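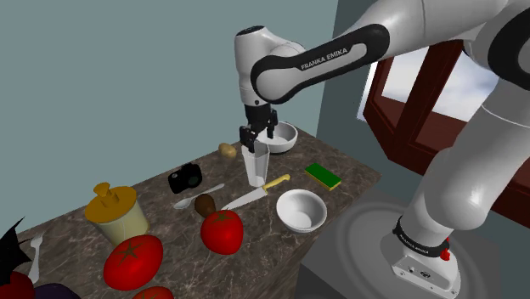

September, after lunch

Flattened the 1000 stone again. The Koltuleck has a hollow in the middle you could serve soup in, and I know how it got there, which is everyone (me included) sharpening in the middle because the middle is where the stone is. Pencil grid across the face, 80 grit loose powder on the glass plate, figure eights until the pencil is gone. The pencil was not gone. Redrew the grid, went again, moved to the sink when the slurry reached my sleeve.

Both ends cleaned up quickly. There is still a faint gray smudge of pencil near the stamp side. I am calling it flat enough for the Papadopoulos order and will deny having written this.

Note for whoever opens the cabinet next: the powder jar and the baking soda jar now have different lids. Please keep it that way.

2:30

Papadopoulos knives, the kitchen lot. The usual mix. Paring knives are fine, the slicer is fine, the boning knife has been used to open something that was not a bone. Ground out the chip on the wet wheel, slow, dunking every pass. Lost more height than I wanted near the tip and had to bring the whole curve back to meet it. It looks intentional if you have never seen the same model new.

The order sheet says "very sharp please," underlined. As opposed to the other service we offer.

Burr trouble on the two stainless ones. It flips from side to side and won't leave. Tried lighter strokes, then edge-leading strokes, then the cork block, then strong language. What worked was going back to the 1000 for a few very light passes at a slightly higher angle, then straight to the strop. Wrote the same thing in this notebook in the spring, apparently, in better handwriting.

Paper test: clean along the belly, snags near the heel on one of them. Heel is where my wrist turns. Marker on the bevel confirms it, the ink is untouched on the last bit before the bolster.

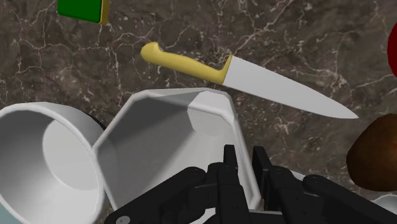
Chef's knife, yellow handle, on the stone counter.

Full bolsters are a separate complaint. If the bolster runs all the way down to the edge, every sharpening takes steel off the blade and none off the bolster, and after a few years the heel never touches the board. Then the owner says it doesn't cut onions anymore. Relieve the bolster first, on the belt, and charge for it. We keep forgetting the second half.

4 pm

Strop compound is nearly out. The Laketti bar goes on like crayon and the replacement from Skusia goes on like gravel, so warm that one before using it or skip it.

To do: oil the wheel bearings, order a new cork block, recut the leather on the long strop where somebody sharpened into it. Slicer still needs its guard taped before pickup. Heel on the stainless one to be redone in the morning with the marker, wrist straight.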